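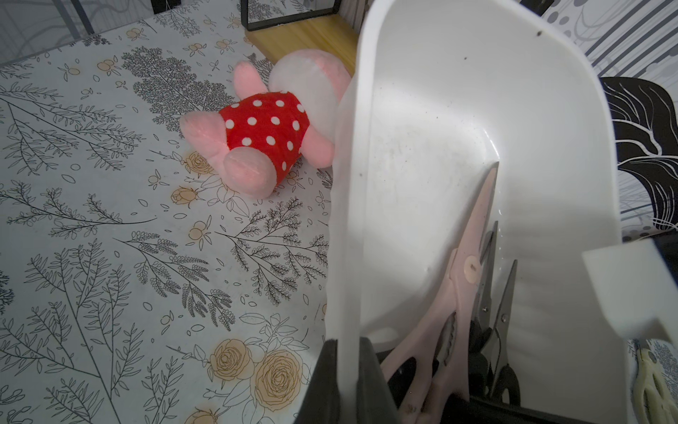 Benedicta Tsikata opened the two-arm item by reading out what has changed since the last meeting, and the short version is that both arms are up, both are running, and the build is officially called Atinga from now on (the vote was quick and cheerful, and Juvmont goes back in the hat for the next machine). She then moved on to the wrist view, which is the part most of us had come to hear about. The gripper camera is working well enough to judge a grip by eye. With the pink shears in the gripper you can find the round rivet easily, and the spots on the pig's dress come through clean on the other side of the view, so focus is fine at both distances. The white finger is another matter. It takes a lot of light and shows up much brighter than the tabletop beside it, and Benedicta would like to try a duller finish on the next set of fingers before anyone touches the exposure settings. Agreed, with real enthusiasm from the printing corner.

Present: Benedicta Tsikata (chair), Oratile Jacobs, Baltasar Salinas, Krum Radonjić (minutes). Hryhorii Derkach joined during item 2.
Date: 8/23/18
Place: Moler workshop, back bench

1. Minutes of the last meeting

Accepted with one correction. The spare servo horns were bought out of the parts jar and should not have been listed under tools.

2. The sorting task

Baltasar reported on the scissors work. He is very happy with it! The aim for this stage is for one arm to pick a pair off the mat and put it in the bin, with the other arm staying out of the way or steadying things as needed. He has been through 50 tries with the current script and logged 9 as clean from start to finish, meaning no help from him and no restart. He knows how that sounds, but the same count in the spring was 3, and that was with one arm and a much easier layout.

Most of the misses come at the handles. The looped kind is forgiving, and if the gripper comes in a little high it still catches something. Decorated handles are harder, and Baltasar wants to keep them in the mix for exactly that reason. Oratile asked if the approach angle could be set by hand for each pair. It can, and he has tried it, but he'd much prefer to find one angle that does a decent job on all of them.

Benedicta asked that the log sheet get a column for which pair was used. Baltasar will add it.

Hryhorii asked what happens when both arms want the same spot on the mat. At present the left arm has priority and the right one waits at its parked pose. It's a simple rule and it has held up fine, though it does make the whole thing slow to watch.

3. Two arms on one object

Oratile took this one and could have gone on all evening. She has the two arms closing on the oval bowl from opposite sides, which is the first time we have had both grippers on a single thing. The trick was to stop sending them off together. Now each arm goes to its own waiting point near the rim, reports in, and only then do they close. Lifting comes next, and she wants to do it at the slowest speed the controller allows until the two sides agree on height.

She also brought up the cables. They run along the arms and loop out at the joints, and she'd like more clips at the elbows before the lifting tests start. Krum has a bag of clips left over from the Manau gantry and will bring them in.
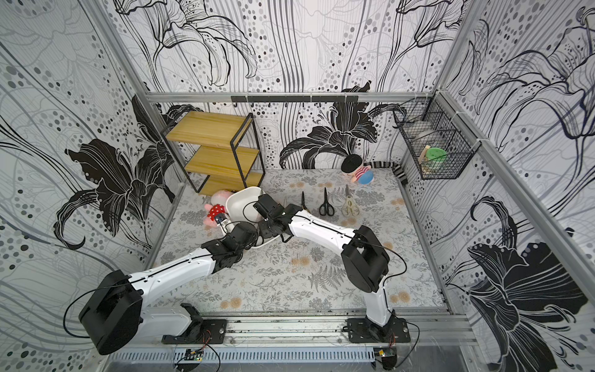 Baltasar thought the waiting points were a great idea but wondered whether they should be tied to the bowl's position instead of fixed on the mat, so that a bowl set down at a slant or a bit off center doesn't throw the whole approach. Oratile said yes, that is where she's headed, and that for now she is nudging the numbers by hand each time. The two of them will sit down with the script together before the next session. Hryhorii offered to make a cardboard jig so the bowl can be put back in the same place in the meantime, and the offer was snapped up.

There was some talk of whether the soft toys are worth keeping in the setup. They are! Plush gives under the gripper in a way nothing else on the mat does, and Oratile has had good results gripping the body and poor ones gripping the feet. They stay.

4. Electronics and base rail

Krum went over the wiring. The small boards under the arm bases are fine where they are for bench work, but he would like covers on them before we have visitors. He has a sketch for a snap-on lid and asked for comments. Benedicta wants the lid to leave the connectors reachable. Hryhorii wants it to come off without a screwdriver. Both are easy to do and Krum will print a first version in whatever color is loaded.

The base plates have been re-tightened. Krum asks that anyone who moves an arm along the rail write the new position on the tape, because the saved poses are useless otherwise and it took him most of an afternoon to put them right last time.

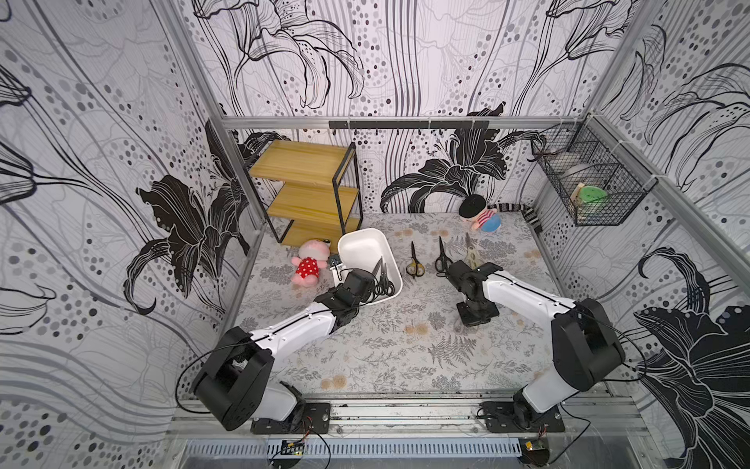 The poses themselves will now be saved by name, with the initials of whoever saved them. The old numbered ones can be deleted once Baltasar has copied out the two he still uses for the bin. Krum has also put a printed list of the good ones on the inside of the tool cupboard, and there is room at the bottom for more.

5. Money

We have 122 dollars left in the build fund. Fingers in a duller finish will come out of filament we already have. Oratile would like a second wrist camera as a spare, and this was approved as long as it's the same model as the first. Hryhorii will look at prices and report back by message.

6. Open evening

The November open evening was discussed. Everyone wants Atinga to be running for it, live and not on video. Baltasar feels good about showing the scissors task with two or three pairs he trusts. Oratile would love to show the bowl lift but won't promise it yet. Benedicta suggested letting visitors choose which pair the arm goes for, which got a big yes from the whole bench.

Actions

Benedicta: finish samples for the gripper fingers
Baltasar: new column in the log sheet, copy out the two old bin poses
Oratile and Baltasar: waiting points tied to bowl position
Krum: cable clips, first board cover
Hryhorii: bowl jig, camera prices

The bench stayed open after the meeting for anyone who wanted to try the arms.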